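4.2 Pricing and the first paying customers

I went into these interviews expecting to hear about followers and likes, and what I mostly got was pricing. Home sellers who find their buyers online (soap makers, seamstresses, a man who repairs accordions!) set their first price by guessing, then leave it alone for months. Of the 200 sellers in our survey, almost half had never counted their own hours as a cost - and I admit I didn't either when I sold candles on Pradumis.

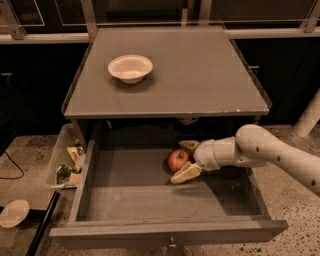 Figure 6. A gray cabinet with its drawer open and a white bowl on top.

Tien-fu Fu told me the guessing bothered him less than the haggling, and that he raised his prices in August mainly so he could come down again in private messages. Lorraine Bright did the opposite: she posted one fixed price, and refused to discuss it.

Both ways seem to work for a while, at least for sellers with regular buyers. I come back to the haggling in Section 5, where the Wumen message logs let me look at it more closely.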